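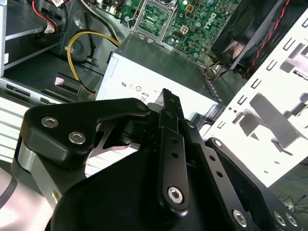

The inside of a Dell desktop with the CPU socket empty.

Old Office Desktops: Questions We Keep Getting

Sulldale Reuse Desk
Last revised Nov 21, 2019

Is a used office tower worth fixing up?

Sometimes. We'd like to say yes every time, but plenty of these machines cost more in parts and evenings than they will ever give back. If it turns on, runs a browser and makes no strange noises, leave it alone and use it. If it's dead and you don't know why, set a limit on what you'll spend before you open it, and write the number down where you can see it.

Will a faster processor make mine feel new?

Probably less than the seller told you. Most of the "slow computer" complaints we see come down to an old hard drive or too little memory. A processor swap inside the same family gets you a bit more speed in a few jobs, and people who have just paid for one tend to feel a lot more than a bit. Try a solid-state drive first. If you're still unhappy in February, come back and read the next answer.

How do I know which processor will fit?

Match the socket, then check the chipset, then check that your BIOS version supports the exact model. All three have to agree. A chip that drops neatly into the socket can still leave you with a black screen. We don't trust the "fits all Dell" line in auction listings, and neither should you.

Do I have to lay the case on its side?

Yes, with the open side up. We've heard from people who did the job with the tower standing on the carpet, and we've also seen some of the sockets they did it in. Find a flat surface with room next to the case for whatever comes out of it. 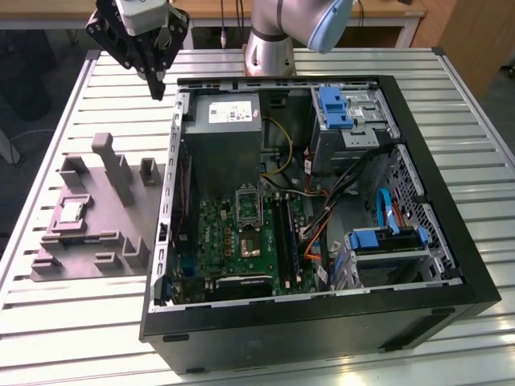
Give each part its own spot before you start, too. A loose processor should sit in a tray or a holder that fits it, contacts untouched. A saucer is a poor choice, and so is your shirt pocket. Unplug the power cord and hold the power button down for 8 seconds before you reach in.

Are the antistatic mats any good?

A wrist strap clipped to bare metal does most of the work. The Bilari mat people keep asking us about is fine as mats go, but we can't see what it does that a cheaper one doesn't. Touching the case "every so often" is better than nothing. We wouldn't bet a rare chip on it.

How hard should I push?

On the processor, not at all. Line up the notches or the corner mark, lower it straight down and let go. If it doesn't sit flat, lift it out and look again. The retention lever does take some force on many boards, and the creak it makes has scared a lot of people. Memory is another story and needs a firm push at both ends.

Which thermal paste do you recommend?

Any known one that hasn't dried up in the tube. We've read the long argument on the Dufour forum, all 1133 posts of it, and came away convinced that most of the posters were measuring the weather. A small dab in the middle is enough. Clean off the old stuff first.

What can I get at without taking everything apart?

More than you'd think on a business model.

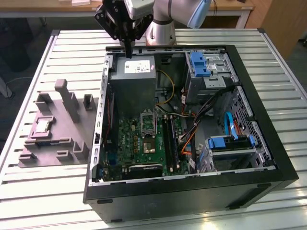

Blue plastic is often your friend. On a lot of these office cases the maker colors the latches you're meant to touch, so start with those and leave the screwdriver until you need it. Take a phone picture of the cables before you pull any. You will not remember where they went, whatever you believe now.

Should I replace the power supply while I'm in there?

Only if it's bad, or if you're adding a card that needs more than it can give. An 80 PLUS mark is about efficiency and won't tell you how many years are left. Also check the connectors, as some office boards don't take a standard supply. Never open the supply itself.

It has 4 memory slots and I've filled 2. Does it matter which?

It can. Matched sticks usually belong in a set pair of slots, and the manual says which. Guessing works often enough that people keep doing it.

Do you sell the Skotness upgrade kit?

No. We looked at it and couldn't work out who it was for.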